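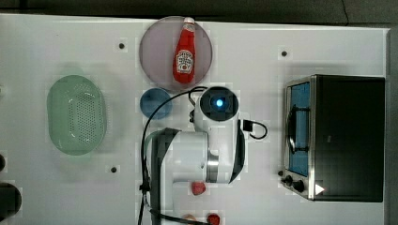
Skilow wrote back last night that ketchup goes in the fridge the minute it's opened and there is nothing to discuss. Well, I love you all, but there is plenty to discuss, so get comfortable.

I grew up in a pantry house. The red bottle lived next to the salt, all summer long, and it went to the table at every meal whether we were having fries or not. Then I married into a fridge family and had to learn about cold ketchup on hot eggs - which I still think is a little sad.

These days I go by how fast we use it. In grilling season a bottle doesn't last long enough to worry over. By December it slows way down, and then yes, fine, into the fridge door it goes.

Storing it cap down is another matter, and there I'm with the majority. Ours stands on its cap in the door, next to the mustard. Laid on its side it takes forever to get going, and then you get that watery bit first and it soaks right into the bun.

For those who asked about supper: it's the oven fries again. Cut them thick, rinse them in a colander until the water runs clear, and then dry them much longer than you think you need to. I use two dish towels and I'm not gentle about it.

Oil, salt, a hot oven, and please don't crowd the pan. I did 4 big potatoes last time and should have used a second tray, but I was being lazy about the dishes (I am always being lazy about the dishes).

Put the ketchup in a little bowl, by the way, if you have kids at the table. Mine used to squeeze it all over everything, and then the bottom layer went soft and there were tears.

Somebody also wanted to know if you can stir a spoonful of mayo into it. You can! A squeeze of lemon too, and a bit of paprika if it's handy. I'll write down how I do it once the fries are in.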